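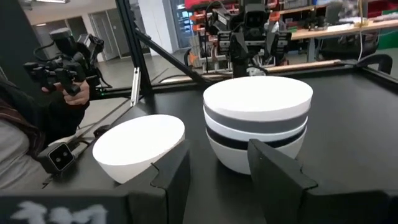

Brarton white bowls, set of 4
Reviewed by Nikola Ziółkowski
Price paid: $39

I bought these to replace a set from Grirkent that had chipped its way into retirement. They're bowls. They're white. The box calls the colour "Winter Cloud", and I suppose someone got a raise for that.

The glaze is nice and glossy, easy to wipe out, and has so far forgiven my porridge. They nest well enough, though the stack stands taller than I'd pictured and wouldn't clear my lower shelf until I moved it up two notches. Three fit there now. The fourth lives on the bench and gets used for everything, including keys.

Rims are smooth. No chips since September, despite my dishwasher's best efforts. They do get hot in the microwave, so keep a tea towel handy.

Dolimau has a similar set for less, but the rims felt rough in the shop. Four stars. I'd buy them again, in Winter Cloud, obviously.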